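Budget for hand-held grippers, tidying small things at home
Oretti community help, Aug 21, 2019

Sriwong
Hello all! I have 2000 to spend on hand-held grippers for picking up small household bits (soft things and crinkly packets, mostly). Do I put it all into one good one, or buy two?
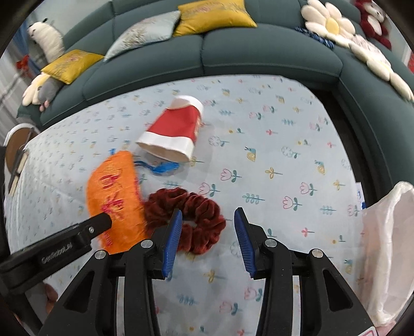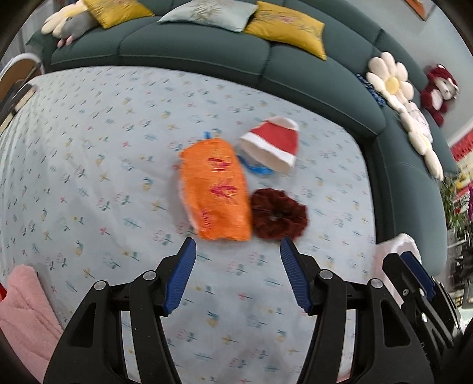
I'd also love to know what you all set aside for spare finger pads.

Zedum
Two, if you can stretch to it! I keep back 100 for pads.

Lutura
depends on the warranty, ask for 12 months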